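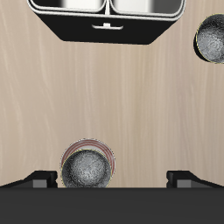

Slide 1: striped can between the fingers, simulator view from the Prarnbridge open day.

Morning, everybody. Leave this one up while people find seats.

Who went: me and Annatjie Nel, in May, doors at 9. Say thanks to Remo Zanetti, who let us stay in the demo room long after our slot was over!

What I want to get across first is how much fun it is to watch a kitchen task in simulation when the person who built it is standing next to you. Remo's group calls the setup Staniforth (after a street, he says). It's a tabletop, a black container with two compartments, a couple of cans and some dishes, and you get the view looking straight down over the gripper. You start talking to the screen. Annatjie was saying "left, left, left" under her breath.

Point at the gap on the right of the can. The can is closer to the left finger. I asked if that matters and got a fifteen-minute answer, which I loved – short version, they care a lot about how an off-center grasp behaves, and they score it separately.

PAUSE. Ask who has tried this with real cans. (Aston people will have stories. Keep it to 2.)

Numbers, quickly: 104 start layouts in the can set, 57 in the dish set. The dish set is smaller and, Remo says, much meaner. Next slide.
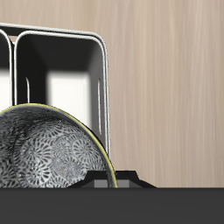 I had expected the cans to be the hard part and came home thinking only about dishes. A shallow bowl on a tilt gives you a thin rim to aim for, and then there are all those wires right behind it. The pattern is gorgeous too, all those little rosettes, and Remo told us they swap in busy patterns on purpose to see what the vision side does with them.

Don't get lost in rendering here. If someone asks about lighting, send them to Remo's write-up.

Then the Tunholm comparison. We ran our own planner on their layouts for the last hour. No results today, we're still reading the logs – but it loaded first time and I did a small dance.

Finish with: go to the next open day, bring a planner, bring a sandwich. Questions.

Comments

pell_k: Were you there for the afternoon session as well? I'd like to know if the bowls got any easier.

Dorrit: Thanks for posting the notes. The bit about off-center grasps was my favorite part of the talk.

m.osei: Is the dish set open to visitors or only on the day?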